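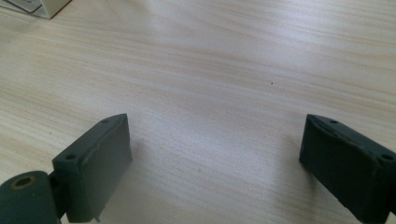

十一月，我单位一行应邀赴Kesen家具与台面制作中心参观学习，重点了解浅色木纹台面的选料、饰面、检验和包装各环节。中心接待室与样品间相连，参观前的情况介绍就在样品间的台边进行。台面为浅米色，木纹细而略带波状，由一角斜向另一角延伸，受光处反白，纹理几乎隐去，靠近边角的部分色调则偏暖。中心负责人指出，浅色饰面的检验难点正在于此：光线强时，纹理与细小斑点不易分辨，同一块板换一个角度观察，结论可能不同。台面上散见极细的斑点，其中一处深色小点较为明显，参观人员就此询问此类斑点应作何判定。负责人答复，首先须区分附着物与饰面本身的瑕疵，能够擦除的不作记录，不能擦除的按所在位置分级处理，位于台面中部的从严，位于边缘且被后续构件遮盖的可以从宽。

情况介绍结束后，参观人员进入备料车间。车间按板材规格分区堆放，各区之间留有推车通道，地面以黄线标示。板材入库后须静置，待含水率稳定方可开料。中心目前使用的饰面材料主要有两类，内部分别以Jandavport和Braltico命名，前者纹理较直，后者纹理起伏较大，多用于面积较宽的会议桌和阅览桌。车间人员介绍，纹理起伏大的材料在拼接时损耗较多，相邻两板须先行比对，使纹路走向大体一致，再编号下料。编号写在板材背面，随板流转至包装工序后方可去除。

当日在产的一批订单共364件，全部为学校阅览室用桌，分两批交付，首批164件已完成封边，正在等待检验。封边工序由2名操作人员配合完成，一人送料，一人在出料端接板并检查边缘是否平齐。参观人员注意到，接板人员每接一块均以手背沿边缘轻抚一遍。据介绍，这一做法并未列入作业文件，系车间多年沿用的习惯，中心拟在下一次修订时将其补入。

检验间设在车间北侧，窗户较高，室内另设侧向灯具。检验时先关闭顶灯，仅以侧光照射，查看板面有无压痕和起泡；其后恢复正常照明，核对颜色与纹理。每块台面的检验时间不少于40秒，遇有疑问的贴纸标记，由另一名检验员复看。复看人员事先不了解初检意见，两次意见不一致的，提交班组长裁定。

检验间墙上挂有历年留样，按年份排列，每块约手掌大小。较早的留样颜色已明显变深，与同一型号的新板并置，差别一望可知。负责人说明，中心对外交付时会附一份使用须知，提醒用户避免将台面长期置于直射阳光之下，桌上物品也应定期移动位置，以免日后留下深浅不一的印迹。参观人员对留样制度表示关注，并索取了留样登记表的空白样式，拟供我单位后勤部门参考。

参观后半程，双方回到样品间，围绕浅色台面在公共场所的使用问题进行座谈。我方介绍了现有阅览桌的使用情况：桌面投入使用已有数年，反光问题由读者多次提出，尤以临窗座位为甚。中心方面认为，反光程度与饰面光泽度、窗户朝向和灯具位置均有关系，更换桌面之前，宜先调整桌椅摆放方向，使读者视线与入射光错开。

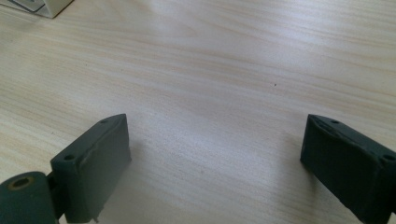 Kwame Tsikata对此持有不同看法，认为调整摆放方向只能解决一部分座位的问题，阅览室全天开放，上午避开的光线，下午仍会落在桌面上，采购时还是应当把低光泽饰面写进技术要求，并以实物样板为准，不宜只看样册。他同时提出，浅色木纹在心理感受上较为明快，读者普遍接受，不必因反光而改用深色。

中心方面对上述意见表示赞同，并补充说，样板尺寸不宜过小，过小则看不出纹理的整体走向，到货后容易产生色差方面的争议。双方商定，由中心提供两种光泽度的大幅样板，送至我单位阅览室现场摆放一段时间，分别在上午和下午记录观感，再行确定选型。

座谈中还涉及日常清洁。中心建议使用拧干的软布顺纹理方向擦拭，不使用含研磨颗粒的清洁剂；遇墨水或胶渍，应先在不显眼处试擦。我方保洁人员目前使用的Rankin清洁布是否适用，待样板送达后一并试用。包装环节因时间所限未能详看，仅在出口处了解到，成品台面之间以软质隔层分开，四角加护角，竖立装车，不得平叠。

下午四时许，参观活动结束。有关样板的运送时间、摆放位置及记录表格，由双方经办人员另行联系确定。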